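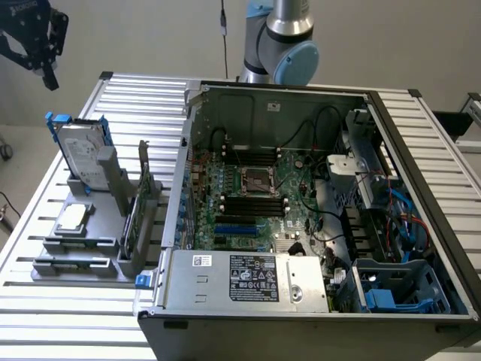
Student Projects / Local Government

Who is standing? How easy it is to find a council candidate online

Our group looked at the June council election in Nudthorpe and asked whether a voter with a phone and a little time could find out who the candidates were. There were 30 candidates for the council seats, and we searched for each one by name and town.

We gave each search three minutes. We wrote down whether we found a website, a social media page, a news story or a phone number. A page counted only if it mentioned the election. Two of us did every search separately, and when our notes differed we went with the better result.

Candidates in the Meredith ward were the easiest to find. Most had a page with a photo and a list of things they wanted to change, usually parking and the bus route. In Lurnia ward several candidates had nothing except their name on the official list. One had a page left over from an earlier campaign with the old ward boundaries still on it.

We then handed out a one-page survey at the library and outside the supermarket. We got 190 forms back and had to throw out a few that were blank on one side. The main question was where people had learned about the candidates. Flyers came first and yard signs second. Web searches were well down the list, below talking to neighbors.

The survey has limits. We handed it out on weekday afternoons, so many of the people who answered were over 60. We also left out a question on whether the person had voted, and we should have included it.

The full table of search results is in Appendix A. The survey form is in Appendix B.

Submitted January 22, 2018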